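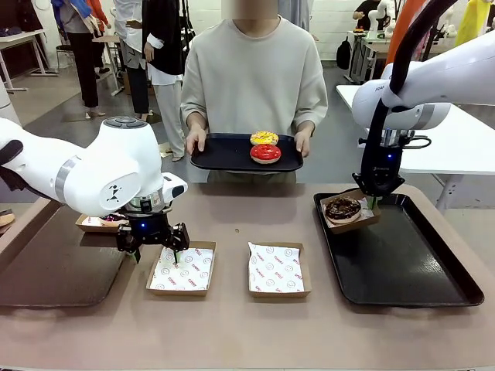

Two robot arms, two empty paper trays, one chocolate donut.

Small houses, big rules – why I'd still build in cob
2023-09-03

Quick one as I've mud up to the elbows and the light's going. People keep asking me whether they should build with earth or buy one of those flat-pack cabins and be done with it. My answer hasn't changed. Build with earth. But build small, and stop treating the walls as the whole job.

The walls are the fun bit. Everybody wants to do the walls. Bare feet, tarp, straw, sun out if you're lucky. Then the roof isn't ready and it rains for a fortnight and your lovely walls are slumping into the nettles. I've seen that on three plots now, and one of them was mine.

Roof first. I'll keep saying it. Posts, roof, gutters, then fill in the walls underneath at whatever pace your back allows. The old boys round Ustside will tell you a cob house carries its own roof and posts are cheating. Fine. They had dry barns to work out of and more hands than I do. I've got a tarp with a hole in it.

The plot at Geswood is what changed my mind on size. Started out with drawings for two bedrooms and a bathroom with a curved wall. Lovely drawings. Took a whole February of sitting in a caravan with the drawings to work out that I was planning ten years of weekends. Tore them up, drew one room with a sleeping platform and a lean-to for the kitchen. 148 square feet inside. My sister calls it the shed. It's warm, it's dry, and there's no loan on it.

Now the money, as that's where people get cross with me. The earth is free, yes. It came out of the ground for the drainage trench. Nothing else is free. The lime, the timber, the stone for the plinth, the stove, the flue (the flue!! more than the stove). Straw was six pounds a bale last time I bought and they wanted to charge for delivery on top. I spent £869 on the foundation trench and plinth alone and that was with salvaged stone. Anyone who tells you they built a house for £300 is leaving out the windows, or the land, or the truth.

And still cheaper than the cabin. The Wollen kit that everyone round here was mad for two summers ago – looks smart on the website, goes up in a weekend. Then go and stand in one in a hot spell. Then in a cold one. Thin walls, foam, foil, tape. Nothing in it holds any heat. You run the heater, it's warm, you turn it off, it's cold, thats the whole story. I'm not saying never. If you need a roof over your head by winter, buy the kit, put it on decent pads, no shame in it. But don't tell me it's the same thing. 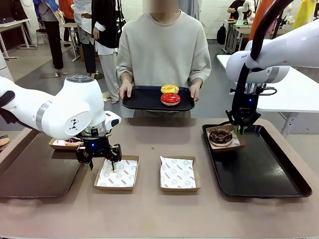 Insulation, then. Where the earth crowd goes wrong, in my view, and I include myself. Thick cob is a store of heat. It isn't much of a blanket. A north wall of plain cob will sit there sulking all winter and you'll burn a forest trying to cheer it up. Put straw bale on the north side. Or light straw-clay, or cork board if you can stand the price. Keep the heavy stuff on the south where the sun gets at it, and inside round the stove. Mixed walls look like a bodge on paper. They aren't, they're just harder to draw, and the join between the two wants proper thought – mesh across it and plenty of plaster.

Some of the purists on the Salazar course took against me for saying this. Good course, by the way, I'd send anyone on it. Learnt more there about plaster in one wet afternoon than from a shelf of books. But there was a whiff of religion about it. No cement ever, no membrane ever, no plastic on site. I've got a strip of damp-proof membrane in my lean-to floor and I sleep like a baby.

What I'd like to see is the rules catching up a bit. Not scrapped. I don't want people living under roofs that'll come down on them. But a one-room earth building shouldn't need the same heap of paper as a four-bed with a double garage. Give us a simple sheet: wall this thick, plinth this high, roof tied down like so, overhang no less than that. Follow it and crack on. Instead you pay someone to write a letter saying they don't know much about cob, and then someone else to reply to it.

Talk to your building control people early, before you dig. Mine were decent once they'd been out and kicked a wall. Take a test brick with you, honest, leave it on their desk.

Right. Second coat on the east wall and I've not sieved the sand yet. Questions in the comments, I'll get to them when it's to dark to plaster.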